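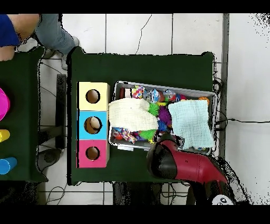 **Fadwa Gaber**
*Contributing writer, short fiction*

The Skuteck 9 was to be announced in July, and the statement had already passed through three departments. Ms. Dankwa read it again at her desk in Curnton. It promised a brighter screen, a battery rated for 188 hours of standby, and a price of 904.

"The price has no currency," she told the Estley office by telephone.

There was a pause on the line.

"Legal removed it," the clerk replied. "They considered it a commitment."

Ms. Dankwa initialed the page, entered the time, and forwarded the statement to Mr. Benmoussa for translation.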